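Home | Schedule | Notes | Labs | Problem Sets | Contact
Last updated: 9 March 2026

Robots in Practice, Unit 6: The Handover Fault

Welcome back! This is my favorite unit in the whole course, and it's all about a grip that was let go too early. Bring your lab notebook, and if you still have your sketch of the grip states from Unit 5, bring that too, we'll be marking it up.

Background

The Barrientos cell has two arms that share one table. One arm picks up a part, carries it to the middle, and passes it to the other. The schedule is set by a program called Kukeo, which tells each arm when to close, when to wait, and when to open. Last July the cell ran 563 handovers over the test period, and 13 of them ended with the part on the table or on the floor. Every one of those drops was logged as "success." That second fact is the one I want you to get excited about, because a dropped part is easy to fix and a wrong log can hide for months.

What went wrong

In a good handover there is a short overlap when both grippers have hold of the part. Arm A closes and holds. Arm B moves in, closes, and reports that it has contact. Only then does A open. Kukeo was supposed to wait for B's contact report. What it really waited for was B's "close finished" message, and a gripper can finish closing on nothing at all!

Thin parts make this much worse. Look at how little room there is to work with when a second gripper comes in beside a narrow part that the first one already has by its lower end:
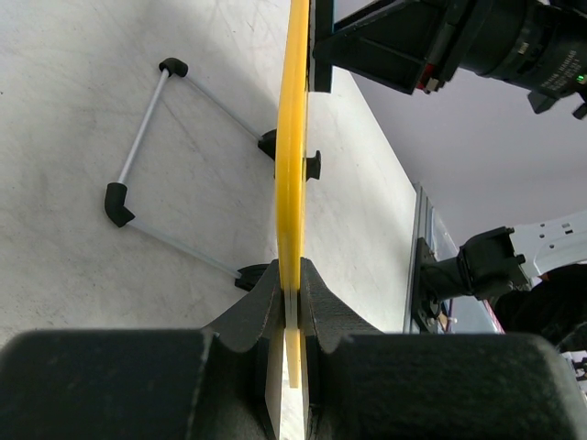 Couldn't you just make arm A wait longer before it opens? The Thursday section raised this, and it's a great question, so let's take it seriously. We tried it. Adding a 307 millisecond delay cut the drops a little, mostly in runs where B was slow to settle. It did nothing when B had closed beside the part and missed it. A delay gives a late grip time to arrive, but a missed grip is still missed when the timer ends.

So we need a real check. Three signals are on hand in the Barrientos cell:

1. Finger gap. If B closes further than the part is thick, it missed. Watch out with thin parts, where the gap for "holding" and the gap for "empty" are nearly the same number.
2. Motor current. It climbs when the fingers meet something. It also climbs when they meet each other, so read it together with the gap.
3. Tug test. B pulls very slightly while A still holds, and A feels for the load. Slow, lovely, and hard to fool.

The Grullden report (in the reader, pages 4 to 9) uses the first two. I think the tug test is worth the extra time for anything thin or bendy, and I'd love for someone to argue with me.

Safety

Do not reach in to save a part. In one July run a student's hand was over the rail before the arms had stopped. No injury, but the cell was shut down for the rest of the day. Hit the stop, wait for both arms to show as stopped, then pick up the part. With two arms, checking one is checking half.

For lab

Load the Bamska log set, which has 169 handovers with gap and current for both arms. Find the runs marked "success" where B was probably empty. Write your rule in plain words before you code it. Then try it on the thin parts alone and tell me what happens to your false alarms.

Lab write-ups go in the usual folder, one per pair.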